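She has bound books at Clusum for 22 years, and she still starts each morning by sharpening the same paring knife. "It takes seven minutes," she said. "If I skip it, I pay for it by lunch."

The bindery is on the second floor of an old feed store in Sarilholm. Most of the work is repair: family Bibles, cookbooks, ledgers from the county. The biggest job this year was a church register of 836 pages that came in with no spine left.

"People think the leather is the hard part," she said. "The sewing is what holds a book together. You can put a beautiful cover on a badly sewn book and it will come apart in your hands."

She learned the trade in Sisivano, where she swept floors for a year before she was allowed to fold paper. She doesn't recommend that. Her own students fold on the first day, and she lets them ruin up to 25 sheets before she steps in.

Asked about glue, she had a lot to say. She cooks her own wheat paste and throws out what is left at night. She won't use tape on anything. "I spend half my life taking off tape," she said. "Please print that."

Prices have gone up, mostly for board and thread. She put off raising her own rates until October and lost money on several small jobs. A cookbook now waits four months for a place on the bench.

The next beginners' class starts 23rd June. Students bring an apron and a book they don't mind spoiling. 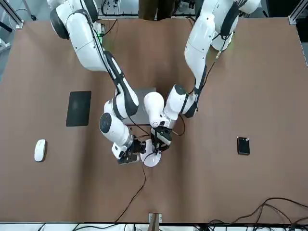
Two white arms over a round white disc on a brown tabletop. Photo: Kettani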